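Bench Automation Board > General > Are we anywhere near machines doing ordinary chores?

malte_kramer
27/02/2023
Posts: 753

Splitting this off from the dishwasher thread, which had drifted. My position there was that gripping is close to solved for rigid parts and that what remains is planning and cost. Several people disagreed. For reference, a vented plastic cover held with two hand-held grippers:

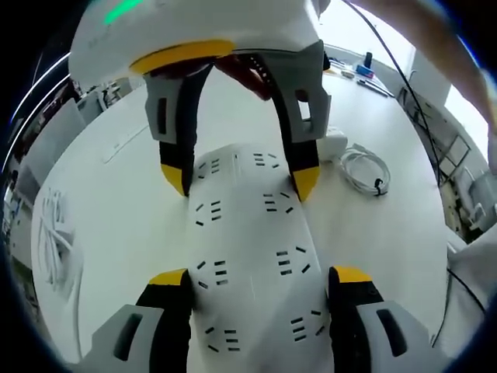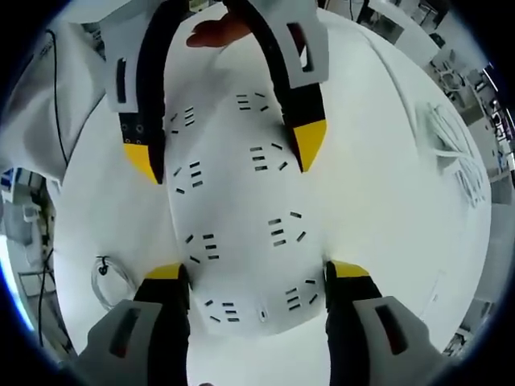

White slotted cover held at both ends, yellow fingertips on the part in each.

Four contacts, light shell, no fixture. If a person can hold it through those fingers, the end effector is adequate. The rest is software.

duyen_la

Disagree with the last sentence. A person operating a gripper closes the loop with their own wrist and elbow. You get compliance for free, plus some feel for load through the handle. Put the same fingers on a stiff six-axis arm and the first 2 mm of position error goes straight into the shell. Thin molded covers bow. Then the edge moves, the tip slides, and your grasp model is wrong.

The pictures show that the fingers can reach the part. They don't tell you what force was on it.

malte_kramer

Force is measurable. Put a cell in the wrist and cap it.

duyen_la

A wrist cell gives you the sum. With two grippers on one part you have an internal squeeze that neither arm's controller will resolve properly unless they share a model. Look up dual-arm load sharing before calling this software.

cuchuynh

I run a small refurb bench (Phan, mostly fans and air purifiers). Covers like that are half my day. Vent slots are the annoying bit for us, because a narrow tip wants to drop into them. In both of those pictures the tips are out at the edges, where I would put my own fingers.

What I need a machine to do:
pick the cover out of a tray
find which way up it is
seat it
press until all the clips are in
notice when one clip isn't

We trialed a Stevivex cell last August. It did the first two well. Seating was acceptable with a hard nest under the part. It could not do the last one at all. A clip that is 90 percent in looks the same to a camera and fails when the customer picks the unit up.

ngocvi

Cycle time on that trial?

cuchuynh

40 seconds per cover at the end. I take 6. It didn't get tired, but I had to stand next to it, so I did.

ngocvi

That matches what I have seen with the Soltance arms. Nobody should be comparing raw cycle time though. The number to ask for is interventions per shift. A slow cell that runs unattended overnight pays back. A fast one that stops every tenth part is a person's job with extra steps.

On Malte's original question, households are worse again. A shop can standardize the tray. Nobody is going to standardize a kitchen drawer.

hanh_thai

Two separate questions are being mixed here.

1. Can the hardware physically do the motion?
2. Can it do it without a person supplying the judgment?

Work like what Malte posted speaks to 1. I would accept it as evidence that parallel fingers with a tapered tip are enough for this class of part. For 2 you need the same cover in fifty poses with cables lying next to it. There is a coiled white cable on the table in both of those pictures. White cable, white table, white part. Segmentation on that is not fun.

malte_kramer

Depth camera.

hanh_thai

Matte white plastic is fine for depth. Thin cable is not, it drops out at anything over arm's length. Then the planner thinks the space is free and drags the cable along. Seen it happen on a Destent demo unit, pulled a power brick off the bench.

duyen_la

Also, a person told to clear a bench moves the cable first without being asked. I have not seen a system do that reliably outside of a scripted task.

malte_kramer

Fine. I will concede internal forces and clip detection. I don't concede cables, that is a training set problem and it will fall within two years.

cuchuynh

Two years was the estimate when I started looking into this too. If anyone has a clip detection method that works on acoustic signal alone I would like to hear about it. We tried a contact mic on the nest and the compressor drowned it out.

ngocvi

Band-pass it. Most clip snaps I have recorded sit well above compressor noise. I'll dig out the plots and start a new thread in Sensors.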